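Onduston School Canteen and Lunch Group
Minutes of the October meeting

The meeting was opened at 6:40 pm in the library. Present were eleven parents, the canteen manager, the deputy principal and the secretary, who has written these minutes. Two apologies were received. The minutes of the previous meeting were read and accepted, with one correction: the word "soap" in item 4 should be "soup".

1. Soup on cold days

The canteen manager reported on the first full term of hot soup. On the best day 53 cups were sold, and on the worst day 22. Pumpkin is the favourite. The pea and ham soup was sold slowly and it will be stopped. One parent asked if the pea soup can be kept without the ham, for the families who do not eat pork. The manager answered that she will try it one time with a small pot and report back.

There was a long discussion about bread. At present each cup comes with a half roll. Some of the younger children eat only the roll and return the soup, so it was proposed to give the roll after the soup is finished. The deputy principal did not like this idea and said that lunch staff have no time to check cups. The proposal was withdrawn.

2. Order forms

The paper forms will continue until the end of the year. The form was printed last time with the allergy box on the back side, and several parents did not see it. The secretary will move the box to the front, under the child's name and class. Forms must be in the tub outside the office before 9 am. Late forms will get a cheese sandwich.

It was asked again if orders can be made by phone message. The answer is still no, for the reasons written in the earlier minutes.

3. Supplier for bread and rolls

Two prices were received. Nerkier Bakery is a little more expensive but delivers before 7 am and takes back the empty trays. Pruller Foods is cheaper but wants a minimum order which is more than the canteen can store. A parent offered to keep the extra rolls in her own freezer. The meeting thanked her, but the food safety rules do not permit this.

Decision: to stay with Nerkier until the end of the year and then ask for new prices. All in favour, one abstained.

4. Lunches from home

The deputy principal informed that many lunch boxes are coming back home almost full. Teachers of the younger classes think that the time is too short – the children have ten minutes sitting and after this they may go to play. Some children also cannot open their containers alone. Parents are asked to practise the lids at home with the child.

It was agreed to make a one-page sheet with simple ideas for packed lunches. Suggestions given in the meeting were:
cold pasta with corn and tuna
rice balls with egg
wraps cut in small pieces
leftover meatballs, with the sauce in a separate container
cucumber, carrot and capsicum sticks
fruit already peeled

One parent wished to add chocolate spread to the list and there was some disagreement. It is not on the list. Nuts stay off the list also, as before.

5. Warm lunch in a thermos

A parent showed how she fills the thermos with boiling water for some minutes before the hot food goes in. Several people did not know this method and asked that it is put in the sheet. The deputy principal reminded that teachers cannot reheat food.

6. Kettle Street shop

The shop at Kettle Street has offered bruised apples and bananas at no cost, for muffins. Somebody must collect the box before 8 am. Three parents put their names on the roster. The canteen manager will decide each week if the fruit is good enough to use.

7. Money

The canteen account was presented. After paying the repair of the small fridge, the profit of the term is $31. The meeting noted that this is low, but the fridge is now working well. The price of the soup will not change.

8. Other business

The lost lunch boxes are on the shelf beside the sick bay. Those without a name will be given away at the end of term.

The tea towels need washing, and the roster for this is on the canteen door.

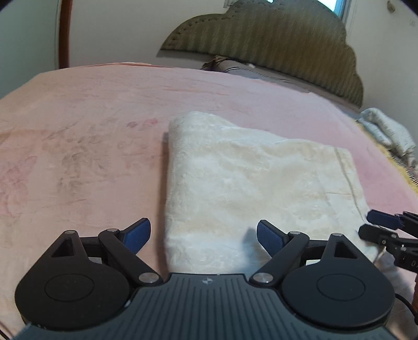
The sheet from item 4 will be sent home with the next newsletter, and any more ideas for it should be given to the office before then. The next meeting will be at the same place, at 6:30 pm. The meeting was closed at 8:05 pm.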